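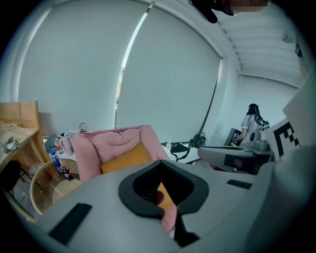
A pink armchair with a quilted back and arms, and a loose orange-yellow cushion on the seat.

Loose cushion

A loose cushion is a stuffed fabric bag that sits on a chair or couch without being attached to it. Most Americans I know call the small ones throw pillows and keep "cushion" for the big slab you sit on, but the two words overlap all over the place, and in this entry I use "cushion" for both. (If you came for outdoor cushions, they have their own page and their own mildew section.)

Parts

There are two parts to most of them, the cover and the insert. The cover is the bit you see. It closes with a zipper, buttons, or an envelope flap, where one piece of cloth overlaps another and nothing needs fastening at all. The insert is the plain inner bag with the filling sewn up inside. I grew up calling it the "guts," which my aunt did not love.

A cover cut a little smaller than its insert looks plump. Cut it the same size and you get droopy corners within a year or so, especially with soft fillings. Solange Lopes, whose sewing notes I lean on for a lot of these household pages, trims one inch off each side of the cover and swears by it.

Fillings

Feather and down squash flat and need plumping, but wow, are they nice to fall into. Polyester fiber is cheap and washable and goes lumpy. Foam keeps its shape, so it mostly ends up in seat cushions. Shredded foam sits somewhere in between and gets everywhere if a seam opens — I once vacuumed it out of a heating vent in November, four months after the accident.

Kapok and buckwheat hulls turn up too, the second one mainly in floor cushions. Muthoni Urio tested a kapok insert from Nekar against a polyester one from Queiroz for the old version of this page by sitting on each of them 498 times, and the kapok one came out flatter. I'd love for somebody to repeat that with a heavier sitter!

Cushions on armchairs

A padded armchair doesn't strictly need a loose cushion. People add one to raise the seat, to fill the gap behind the lower back, or for the color. Seat height is the practical one: a thick cushion on a low chair makes it easier to stand up from, though it also lowers the arms in relation to your elbows, so go thinner than you think if the chair already has puffy arms. 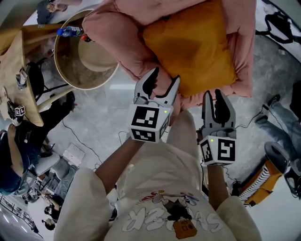
Cushion color is where people get nervous, and I was the same for years. The usual advice is to match the chair or go for a strong contrast, and there's a third way I like better, picking a warm neighbor of the main color. Orange-yellow on pink is a good one to try. Laid diagonally, the way the top cushion is in this photo, it also leaves a lot more of the pink showing around the corners than a cushion propped square against the back would. A woven basket close by, like the one with the tan rim, gives you a neutral to calm it all down.

Care

Check the label before washing anything. Covers with zippers should go in zipped up and inside out. Polyester inserts can usually be machine washed, foam ones can't, and feather inserts want a long, slow dry with a couple of clean tennis balls in the dryer. Air the cushion between washes and turn it over when you remember.

For stains, blot, don't rub. I use Skotometti on cotton covers and keep it well away from velvet, having learned the hard way on a green one.

See also: Bolster; Floor cushion; Piping (sewing); Slipcover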